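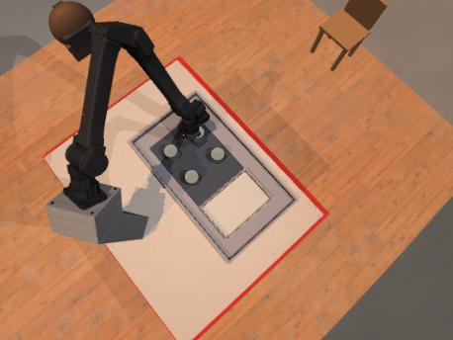

Black robot arm reaching over a cream mat on a wood plank floor. Computer render.

How to Map and Label Your Breaker Panel

Posted by Makis Antoniadis on February 15, 2022

When I moved into the house on Geraghty Street, the panel door had a paper chart taped inside it, and the chart said things like "LITES", "KIT?" and, my favorite, "Dave's room." I have no idea who Dave is. I spent the first winter flipping breakers more or less at random every time the space heater tripped something, and one evening I killed the furnace in the process and didn't notice until I could see my breath. So I finally sat down and mapped the whole thing, and I've since done it for my sister in Steltham and for a couple of neighbors. It's a nice rainy-day job, you barely need any tools, and you never have to take the metal cover off the panel.

I'll say that last part again. You'll be opening the door and flipping breakers, and that's all. The cover that's screwed on around the breakers stays on. There are parts behind it that stay live even with the main breaker off, and nothing in this job needs you to go in there.

What you'll need

A plug-in lamp or a small radio (loud is good)
A non-contact voltage tester
A flashlight or headlamp
Masking tape and a marker
Paper, a clipboard and a pencil with a decent eraser
A helper with a phone, if you can get one

A circuit tracer is nice to have, the kind with a transmitter you plug into the outlet and a wand you run over the breakers. I borrowed one for my sister's place and it did save some running up and down stairs. I still flip the breaker afterward to confirm, since the wand can get confused when breakers sit close together.

Before you flip anything

Walk around and shut down computers, game consoles and anything else that hates losing power. Tell everyone in the house what you're doing. If somebody relies on medical equipment at home, sort out backup power for it first or leave the job to an electrician. Take a photo of the old chart too, even if it's terrible. Mine turned out to be right in one or two places.

And look at the panel before you touch it. If you see rust, scorch marks or moisture, or you smell something burnt or hear buzzing or crackling, close the door, keep your hands off it and call a licensed electrician. Same goes if a breaker feels hot. Stand on a dry floor with dry hands when you do start.

Step 1. Draw the house

Do a rough floor plan, one sheet per floor. It doesn't have to be pretty or to scale. Mark every outlet, every switch, every ceiling light and every appliance that's wired straight in. My place is 2,000 square feet and the drawing took me longer than the flipping did! Don't forget the closets, the attic, the crawl space, the outside outlets, the garage, the doorbell and the smoke alarms if they're hardwired. I use a circle for a light, a little square for an outlet and an S for a switch, but use whatever you'll be able to read in five years.

Step 2. Number the breakers

Most panels already have numbers stamped or stuck beside the breakers, usually odd numbers down the left and even down the right. If yours has them, use those. If it doesn't, put a strip of masking tape beside each column and write your own. Wide breakers with a joined handle take up more than one space and usually feed the big 240-volt stuff (dryer, range, water heater, air conditioner). Write those down with both space numbers, like 2/4.

Step 3. Flip one, find what died

Turn on every light you can. Plug the lamp or radio into an outlet in the room you want to start with. Now switch off one breaker and go find out what stopped working. With a helper on the phone this goes fast: you stand at the panel, they wander around with the lamp and call out what's dead. Write the breaker number next to each thing on your floor plan, then switch that breaker back on and go to the next.

Check both halves of every outlet. In older living rooms especially, the top half is sometimes controlled by a wall switch, and now and then the two halves are on separate circuits. I got caught by that one behind the couch.

Step 4. Hunt down the leftovers

You'll end up with a few outlets that have no number and maybe a breaker that doesn't seem to do anything. Things I'd check:

A GFCI outlet that's tripped somewhere upstream (look in the bathroom, garage and basement, and press reset)
A wall switch that's off and controls the outlet
The sump pump, bathroom fan, attic fan, garage door opener
Outdoor lights on a timer or a light sensor
A subpanel in the garage or basement

My mystery breaker was the outlet for the Christmas lights, way up under the eaves. Took me until April to work that out.

If a breaker still does nothing that you can find, label it "unknown" and leave it as it was. Please don't write "spare" on it unless an electrician has checked. And if a breaker won't reset or trips again right away, don't keep forcing it. It's telling you something, and that's a job for a pro.

Step 5. Write labels a stranger can use

Skip names and skip nicknames. "Dave's room" helps nobody but Dave. Use the location and what's on it: "Upstairs NE bedroom, outlets and ceiling light" or "Kitchen counter, left of sink." Type it up if your handwriting is like mine. I print two copies of the chart, one for the inside of the panel door and one that goes in the kitchen drawer with the floor plans. A quick photo on your phone doesn't hurt either.

One more thing on using the chart

A label tells you which breaker to try first. It doesn't prove the wires are dead. Before you swap a switch or a light, turn off the breaker, try your tester on something you know is live, test the wires you're about to touch, then go back and try it on the live one again so you know the battery didn't quit on you halfway through. Boxes can have more than one circuit in them, so test everything in there.

Next up I'll be writing about swapping out the yellowed outlets in my hallway, and my sister wants one on dimmers.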